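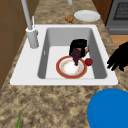
A deep white sink in a speckled brown granite countertop, with a red-rimmed plate lying at the bottom.

About Kiltik

Hi, I'm Vsevolod Nechyporuk, and together with Hạnh Vũ I run Kiltik. We put solar panels and batteries on houses, small shops and the odd barn in and near Hokcombe, and we've been at it long enough that most of our calls now start with "you did my neighbor's place."

We met at Brosine, a much bigger installer where I was on the roofs and Hạnh was designing the systems that I then had to make fit. We argued a lot (mostly about conduit) and got along very well. One February the company moved its crews over to large commercial jobs, and the two of us didn't want to go. We liked houses! So we bought a used van, borrowed a ladder rack from Hạnh's brother and took on our first job, a two-car garage with a roof so steep I still think about it.

These days there are four of us. Hạnh does every design herself, and she's the person who'll come out and look in your attic and at your main panel. I lead the install crew. Kiều is our electrician's apprentice and is getting close to her license, and my cousin Taras handles permits, utility paperwork and the phone. If you call before 9 in the morning you'll probably get me instead, with a mouth full of toast.

What we do

Mostly rooftop solar, from small starter systems up to whatever your roof will hold. We also add batteries to systems that are already up, including ones put in by other companies, as long as we can get hold of the original drawings. And we do a fair bit of repair work - dead inverters, squirrel damage, panels that have to come off so a roofer can get underneath and then go back on again.

We don't do solar pool heating or anything over 2,000 square feet of panels. For that sort of thing we're happy to pass you along to someone we trust.

How it goes

Send us a recent electric bill and your address. Hạnh will have a look at the roof from her desk first, and if it's too shady she'll tell you so and it won't cost you a cent. If it looks good she'll come by and measure, and you'll get a written price with the parts listed by name. The price is the price. We don't have salespeople, and we won't call you at dinner.

Once you say yes, there's a wait for the permit and then for the utility, and I wish I could tell you how long. Some go through fast and some sit on a desk. The work on the roof is usually the quick part - we're often up and down in a few days, weather allowing.

We've now done nearly 300 homes, and we look after all of them. If your app shows something funny, text us a screenshot and one of us will get back to you.

Where to find us

The shop is behind the feed store in Hokcombe, with the blue roll-up door. Mondays are our shop day, so that's the best time to stop in, see a battery up close and ask us anything you like. Park on the gravel side, please, as the van needs the other one.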